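Dralent Teach Kit review: remote control for a simulated arm, after a month of use

I teach robots to do small packing jobs. Most of that work used to mean standing next to an arm and pushing it around by the wrist until it had seen enough good examples. Since October I've been doing the first round in simulation with the Dralent Teach Kit, and I have now used it long enough to say what it does well and where it gets in the way.

The kit is two things sold together. One is a hand controller, a jointed arm that clamps to your desk and has a trigger at the end. You move it, and the simulated arm on your screen moves the same way. The other is the software, which builds the workcell, runs the physics, and records what you do. The software needs a decent graphics card. The controller needs one cable and a desk edge that can take a clamp.

I paid $3,792 for the set, which included the first year of the software. After that the software is $319 a year. You can keep recording without renewing, but you lose access to new workcells and the export tool stops getting updates. For one person working alone that's a lot of money. For a shop that already owns an arm and loses production time whenever someone trains on it, the math is easier.

Setup

The controller was in one box, already assembled. Clamping it down and calibrating it took less than an hour. Calibration means moving each joint to its stops and then touching the tip to points on a printed mat. The instructions for this are clear. The instructions for everything after it are not. There is a short guide to the recording screen and then a long reference list of settings with one line each, and several of those lines just repeat the name of the setting.

My desk has a rounded front edge and the clamp pads kept creeping. I put a strip of rubber under them and that took care of it. A flat edge would be fine.

Software installation went through without trouble. The first launch took a long time while it prepared its workcells, and there is no progress bar, so I killed it once thinking it had frozen. Let it run.

Controlling the arm

The controller is the best part of the package. It is light, the joints have even friction, and it stays where you leave it if you let go. I can reach across my simulated table, lower the gripper, and stop where I mean to stop. The delay between my hand and the arm on screen is small enough that I quit noticing it the first morning.

The trigger is less good. It opens and closes the gripper in proportion to how far you pull, which is the right idea, but most of the useful travel is squeezed into the last part of the pull. Closing gently on something takes practice. There is a response curve in the settings that helps. I set mine to 3 and haven't touched it again.

There is no force feedback. If the gripper presses into the table, your hand feels nothing, and you have to watch for it. A tone can be turned on that sounds on contact. I found it annoying for a day and now I won't record without it.

The task I used for most of this review is a bottle and a crate. I pick up a bottle from a shallow tray and put it in a tall yellow crate on the same table. It sounds simple, and the pick is. The crate is harder, with high walls that you have to clear with the bottle hanging under the gripper before you can come down inside.

The views

You work from two views, a fixed one of the whole table and a close one looking down past the fingers. They can sit side by side or one can be shown small inside the other. I run them side by side on a wide monitor.
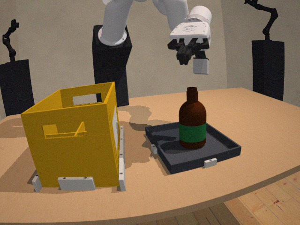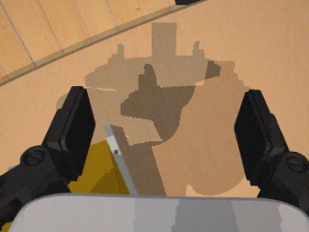
The bottle-and-crate cell: the table view first, then the close view between the open fingers.

The table view is what I steer by for big moves. It shows the height of the gripper over the bottle well enough, though judging depth from one angle takes some getting used to. The close view is for the last bit of the approach. With the fingers open you get a good look at the space between them, and the gripper pads are easy to make out against the table surface.

What the close view does badly is shadows. They are drawn with hard edges and they pile up on each other, so a busy patch of table turns into a patchwork of browns. More than once I lined up on the edge of a shadow and had to back off. You can turn shadows off for the operator and leave them on in the recording. I tried that and went back, because the shadow helps me judge height in the table view. I would like to set it separately for each view, and you can't.

The gripper body also takes up the bottom of the close view and hides whatever is behind it. That's true of cameras on real grippers too, so I don't mark it down much. A policy trained on these recordings will have to cope with the same thing on a real arm.

Recording

You press a foot pedal to start an episode and press it again to end it. A long press throws the episode away. This is well thought out. After a bad grab I can drop the episode and reset the table without taking my hand off the controller. The reset can put everything back in the same place or shift the objects a little each time, within limits you choose.

I wanted 2,000 good episodes before training, and I got there in a little under four weeks, working in the mornings. My wrist was sore by the second week. Raising the chair and moving the clamp farther from the monitor fixed most of that. Dralent should say something about seating height in the guide.

Playback is good. You can scrub through any episode in both views and trim the ends. Trimming matters more than I expected — I tend to sit still for a moment before I start moving, and a robot trained on that will happily sit still as well. There is a batch trim that cuts idle time from the start of every episode. It did the right thing on nearly all of mine.

Searching is weak. Episodes are listed by time of recording, with a text note if you typed one. You can't filter by length or by where the objects started. I ended up exporting the list to a spreadsheet to find my slowest runs.

Export

Export writes the joint positions, gripper opening, and both views to a folder for each episode. It is slow. I start it at 6 p.m. and let it go overnight. It failed on me one time with a full disk and picked up where it stopped after I cleared space, which I was glad to see.

Compared with other options

Before this I used a Fullier handset, which is a game-style controller with two sticks. It costs far less and it works for simple pushing and sliding. For anything where the wrist has to turn while the arm moves, I found it slow, and my recordings came out jerky, one axis at a time. If your tasks are all straight down and straight up, save your money and get the Fullier.

I also borrowed a Rostodura leader arm for a few days. It is heavier and better made, and it does have force feedback. It also has to be bolted down, and its software assumes you have the matching real arm plugged in. With no arm attached it's a nice piece of metal and little else.

Complaints

The cable comes out of the side of the controller base and catches my sleeve. The supplied pedal slides on a hard floor. Support answered both of my emails within a day, but one answer was a link to the page I had written in about.

The bigger complaint is making your own workcells. The built-in ones are fine, and moving a crate or a tray around inside them is easy. Bringing in your own objects means writing a text file by hand for each one, with mass and friction values, and a mistake in that file makes the object fail to appear without any message. I lost most of an afternoon to a missing comma.

Who should buy it

I would buy it again for my own work. It suits someone who already trains arms from demonstrations and wants to collect the first big batch without tying up hardware. It's a poor choice for a beginner, mostly on account of the documentation, and for anyone whose work depends on feeling contact.

If you do get one, order the longer cable with it. The one in the box reached my computer with nothing to spare, and the replacement took more than a week to arrive.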